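Washed up by hand again tonight. The dishwasher has been dead since February and the man quoted 490 to put it right, which is more than I paid for the cooker. I said no, and I have been thinking about washing up more than is healthy.

My sister rang while I was at the sink. She had been reading a piece about home robots and wanted to know when she could buy one. I told her I spend my working days near the things and I would not give one my good glasses yet. She said she doesn't have good glasses. Fair enough.

I tried to explain what goes wrong. People think the hard part is the washing. A machine with hot water has done the washing for years. The hard part is picking up a thin flat thing by its edge, turning it, and getting it into or out of a gap not much wider than itself, with its neighbours leaning on it. I do it with the radio on and no thought at all. An arm has to find the rim, and a rim doesn't give it much to hold. Press too hard and the plate tips, too soft and it slides.

At work we call our two-armed setup Tina. Jallano pay for the project and Sandhu want to know by the end of the year if it could go into canteen kitchens. I don't think it could, and I put that in the report, in politer words. The report is 6 pages and will probably be read as far as the second. A canteen at lunch gets through 446 plates, by Sandhu's own count, and they come back with gravy on, in the wrong order, with forks stuck to them. Plain plates on a white table are the easy version.

Still, I would not call it nothing. Two arms sharing one plate is a better idea than I gave it credit for in the winter. I would put money on laundry being further off than dishes – cloth has no rim at all. Shelf work in a warehouse is nearer than either.

Nollby sell a wooden plate rack I keep looking at. I could buy a good many of them for the price of that repair.
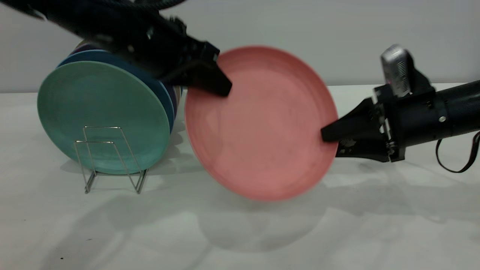
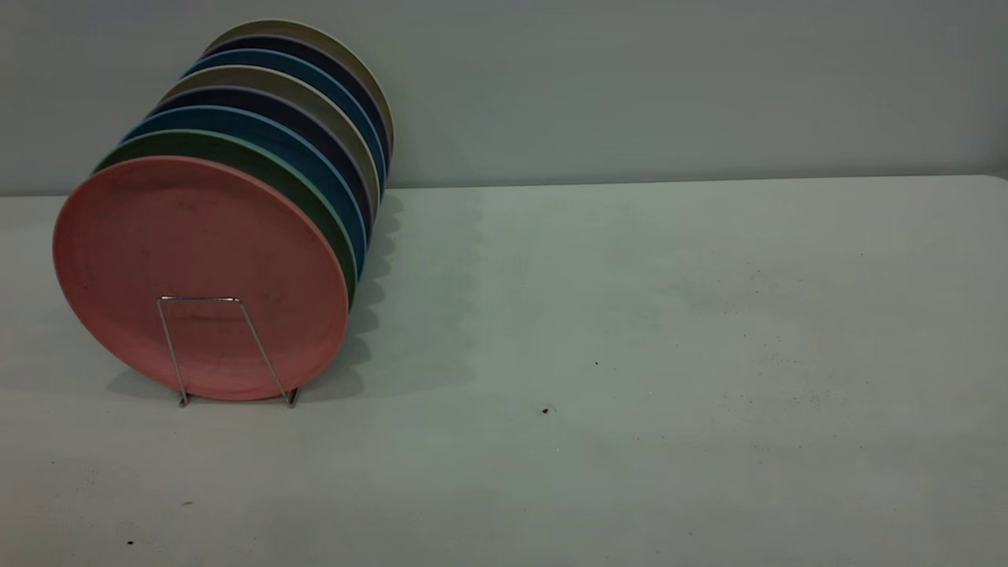 Plates in the wire rack, the pink one at the front in the second picture and held by both arms in the first.

Leeds, Jun 18, 2024

Bed late. Must ring the dishwasher man back and ask if he would do it for 200.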